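I have been to a lot of weddings in the last few years, and I've helped set up more than my share of them, and I am ready to say it out loud: chair covers have got to go.

I know, I know. My cousin Araceli Casado had them at hers and it was a lovely day (the cake alone!), and she is going to read this and call me. But think about what a chair cover does. Somebody rents you a perfectly decent chair, and then somebody else rents you a bag to put over it, and then you pay for a bow to hold the bag on. At the last reception I worked on, in a hall out in Emley, the quote for covers and sashes came to $739. For bags! Nobody at table nine was ever going to remember those bags.

I spent that morning with Deirdre Gilmartin, putting covers on 80 chairs, and I can tell you they come out of the box wrinkled. They always do. You tug and you smooth, you tie the bow, you step back, and the bow is crooked. Then a guest sits down, the bow slides to the left, and it stays like that through the speeches and into every single photo.

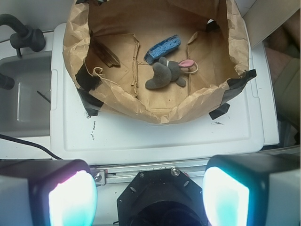
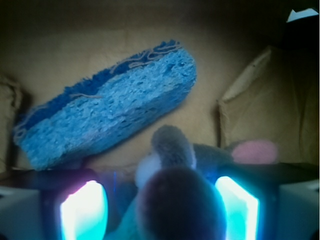 What I'd love couples to do with that money is light the room. Good lighting forgives everything! A hall with ugly beige walls and plain metal chairs looks wonderful at eight at night if you kill the overheads and put warm lamps and candles all over the place. Ritu Rana did that for her November wedding, bare chairs and all, and people were still talking about how pretty it was when I saw them again at Christmas. I asked a few of them about the chairs. They had no idea what I meant.

Now, the rental people will tell you that covers "pull the room together." Kári Kragh, who has been in linens for 17 years and is a dear friend, told me exactly that over lunch, and I'll give him half a point. If your venue has mismatched chairs in orange and green, fine, cover them up. But most places don't have that problem anymore. They have the same plain gold or white chair everyone has, and it's a nice chair. Leave it alone.

Spend on tablecloths, by all means. I'm no monster. A long heavy cloth that goes all the way to the floor makes even a folding table look grand, and it hides the 2 crates of wine you shoved under there. Get napkins in a color you like. Just don't let anybody talk you into dressing the furniture like a bridesmaid.

And if your mother wants the covers, well, that's a different essay. Mine wanted them, with sashes in dusty rose, and we had words in a parking lot. I gave in on the sashes and she gave in on the covers, so I got married in front of a whole lot of bare chairs with pink ribbons on them, and I still have the ribbons in a drawer.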